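February 1, 2018

Snow all morning, so I sat in the kitchen with a second coffee and finally finished my rewrite of the handling rules. Six pages down to two! The old version had 30 rules in it and I don't think anyone could have recited five of them, me included.

The big fight (with myself, mostly) was over rule four, the one about how you approach an object. I had it as "grip firmly and lift," and that's useless. Firmly to me is a death squeeze to somebody else. So now it reads: come in level, close until both pads touch, pause, then lift. The pause is the part I care about. When people skip it you get these mushy recordings where the closing and the lifting are one big smear, and whoever has to mark up the segments at Aten ends up guessing. I've been that person. I guessed a lot.

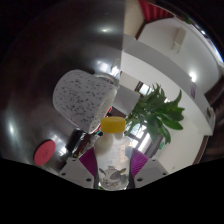 Then there's the whole question of clutter. The Grullska guidelines (the old ones, from before the March revision) wanted a cleared surface every time, wiped down, nothing within arm's reach of the target. I followed that for months and I hated it. Real counters have stuff on them! A robot that only ever learned from bare tables is going to panic the first time it meets a fruit bowl. My version says leave the mess where it is, but take away anything sharp, anything hot, and anything with a name or address on it. I went back and forth on medicine bottles and put them on the take-away list too.

Bottles got their own paragraph. Caps on and tight, always, and keep them upright unless the task is pouring. Thin plastic gives when you squeeze it, so I want people to stop closing as soon as it's held. I typed "do not crush" and then deleted it because it sounded like a shipping box, then put it back. It's fine. It can sound like a shipping box.

Still not settled: breaks. Donderow says 65 minutes and then stop, Sikora doesn't say anything at all, and my wrist says a good deal less than 65. I'm leaning toward a break after every 300 grasps or whenever your hand complains, whichever comes first. I need to look up whether anybody has written a proper standard for that, for hand-held tools I mean.

Total so far is 2,433 accepted clips, which made me want cake. No cake in the house. Had toast.

Tomorrow, read rule four out loud and see if it still makes sense. Also call about the furnace.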